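The small goal thing

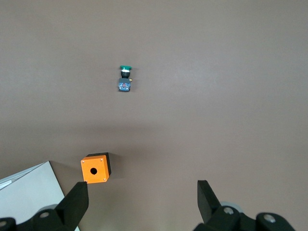

Green for go.

Ok so quick one before the kettle boils. Been meaning to write this up for weeks and keep not doing it, and given the subject that is a bit embarassing.

Back in December I wrote down one goal for the year. Run the Lunthorpe loop without walking, all of it, hill included. Before that I'd always done the big list. Twelve things, color coded, in a nice notebook. Read 50 books, learn Spanish, save money, stop eating toast for dinner. I still have those notebooks. Four of them. First three pages full and then blank paper all the way to the back.

Anyway. One goal. And then a tiny daily number that goes with it, so small I'd feel silly skipping it.

Mine was 335 steps of running. Weird number I know. That's from my front door to the mailbox at the corner and I measured it with my watch on day one, and it stuck. Didn't round it. Shoes on, door, mailbox, home. If I wanted to keep going, fine. If I didn't, done, shower, coffee.

Most days in the first month I turned around at the mailbox. I want to be clear on that. Raining, dark, 6 am, mailbox, home. Felt like nothing. My sister asked what I was training for and I said the mailbox.

Then some time in the second month I noticed I was going past it and not really deciding to. First the church, then the bridge, then the bridge and back twice. I bumped the minimum to 500 and later 900 and I think 900 was a mistake. It was enough that I started bargaining with it. "I'll do it after work." I did not do it after work. Missed five days in a row, which I hadn't done once before, and went back down to 335 and it was fine again. So that's maybe the one useful thing I have to pass on – if you start bargaining, the number is too big. Make it smaller. You can always do extra.

Ghada Qudah, who I used to share an office with, does the same sort of thing with writing. Her number is one sentence. She's got 1,000 index cards in a shoe box (she bought them in one go, they came shrink wrapped) and writes her sentence on a card every night and drops it in. Doesn't reread them. I asked what happens when the box is empty and she said then she'll have a book or a lot of recycling. I would go nuts not rereading but she's on her second winter of it so what do I know.

Things I tried that didn't help:

Plandetard. The app. I paid for three months. It's pretty, and the streak thing worked on me for two weeks, and then I broke the streak on a travel day and it showed me a sad little wilted plant and I deleted it in the airport. Maybe it works for you. I don't need guilt from a plant.

Telling everyone. Told my whole team at work I was doing the loop by spring. Got a lot of nice comments and felt like I'd already done it. Didn't run for two days.

New gear. Obviously. I have a Grirketti jacket with nine pockets and I use one of them.

Things that did help: shoes by the door. Not the closet, the door, where I trip on them. Going to bed in a tshirt I can run in. And a wall calender with a fat marker, an X per day, no notes. I had notes at first, pace and weather and mood, and filling in the notes took longer than the run.

Also music, but only sort of. I had one Tamiru playlist I liked and I wore it out so badly that now I hear the first song and my calves hurt.

Did I run the loop? Almost. I've done everything but the top of the hill, where I walked from the second bench to the gate. Twice now I've walked that same stretch. It's short. It's really steep, and there's a dog behind the fence up there who goes off the second you look tired.

A year ago I'd have called that failing and bought another notebook. Right now I'm just kind of curious about it. I might go do only the hill a few times, start from the bench, see what happens. Or ask somebody who knows how to run hills, I hear you're supposed to take shorter steps? If you know please leave a comment. I'm serious, I have no technique at all, I just lean forward and hope.

I'll do a post on the sleep stuff next, a few people asked after the last one. Still working out what I think. Short version is I moved the phone charger to the kitchen and was cranky for a week.

Kettle's done. Mailbox in the morning.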